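Una residencia para mayores en Skellgate sustituye el hormigón por madera contralaminada

El estudio Hodžić ha recibido la licencia para levantar en Skellgate una residencia para personas mayores con estructura de madera contralaminada. Las obras empezarán en julio, cuando termine la retirada de los antiguos almacenes que ocupaban la parcela, y el edificio tendrá capacidad para hasta 50 residentes.

El proyecto se organiza en dos alas unidas por un vestíbulo acristalado. Los forjados y los muros de carga serán de paneles fabricados en taller, con la cara interior vista en los dormitorios y en los comedores. En las escaleras y en los recorridos de evacuación los paneles irán revestidos con doble placa de yeso, tal como pidieron los bomberos durante la tramitación.
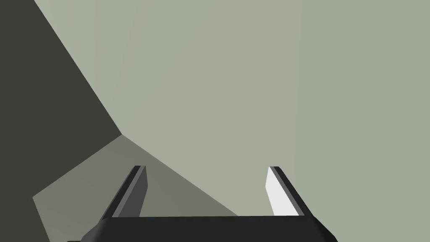 Pinza de dos dedos abierta, en una imagen generada por ordenador.

La arquitecta responsable, Selma Perić, explicó en la presentación que la elección del material respondió sobre todo a los plazos. «La parcela está pegada a una escuela y no podíamos tener hormigoneras entrando y saliendo durante todo un curso», señaló. Los paneles llegarán numerados y se montarán con una sola grúa, situada en el patio trasero.

La fachada combinará lamas de alerce sin tratar en las plantas superiores con ladrillo en el zócalo. El alerce se dejará envejecer hasta que tome un tono gris. La empresa Rarkard, encargada de la carpintería exterior, suministrará también las ventanas, de marco mixto de madera y aluminio.

En el interior, las habitaciones darán al jardín o a la calle, y las salas comunes se abrirán al pasillo mediante huecos anchos sin escalones. Shufen Yu, que firma el interiorismo, ha previsto colores suaves en las paredes y suelos de madera en las zonas de estar.

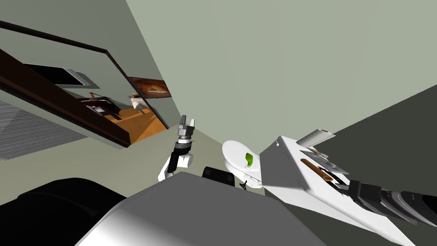

Pared verde pálido y hueco con marco de madera marrón oscuro, con la sala contigua al fondo. Imagen generada por ordenador.

El ingeniero Ilir Đorđević se ha ocupado del cálculo de la estructura y del aislamiento acústico entre plantas, uno de los puntos que más cambios sufrió desde el anteproyecto. La solución final incorpora una capa de grava seca bajo el pavimento y apoyos elásticos en los encuentros con los muros.

La calefacción será por suelo radiante y se alimentará de la red de calor de Grurnuvthorpe, cuya conducción pasa junto a la parcela. El ayuntamiento abrirá la lista de solicitudes de plaza cuando esté terminada la cubierta.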